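Chapter 4
Binders, Boxes and the Open Cabinet

Before we get to labels and filing orders, I would like us to spend a little time with the furniture itself, and I hope you will bear with me if that sounds like a slow way to begin. Most people who come to office work for the first time want to start with the paper. They have a stack of it, it worries them, and they would like it gone by lunch. But paper has to live somewhere, and the place where it lives will decide a good deal about how easily you find it again in May, when the yearly accounts come around and everyone wants the same folder at once.

Our setting for this chapter is the records room at Quintana, the small supply firm you met in Chapter 2. Quintana keeps its papers in low wooden cabinets – pale ones, with plain fronts – and it has up to 40 binders in use at any time. You will remember that its customers include Hullora and Cukwood, and that each of them sends far more paper than anyone would wish.

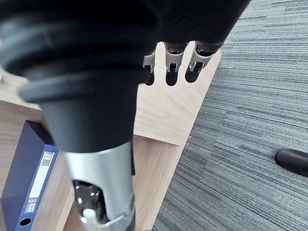

Figure 4.1 A light wooden panel standing upright on the carpet.

Wood is a friendly material for this kind of work. It is quiet and pleasant to touch, and the top of a low cabinet makes a very handy place to rest a binder while you sort out what goes inside. That last habit is one we will come back to more than once, because it is both useful and a little dangerous! A binder set down on top for a minute has a way of staying there for eight days.
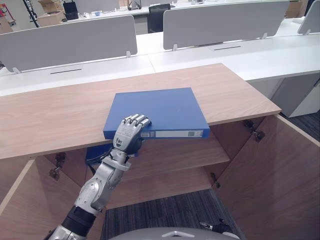 So let us agree on some terms. The top board is a working surface, and things pass across it on their way to somewhere else. The interior shelf is where a binder belongs when you have finished with it. The spine is the part that faces you, and whatever is written there should make sense to a coworker who has never opened the binder at all.

In the first section we will empty a cabinet completely and look at how its space is divided. After that we will take two binders, one for each customer, and follow them from the top board to the shelf and back again. Keep a pencil nearby, and open both cabinet doors all the way before you begin.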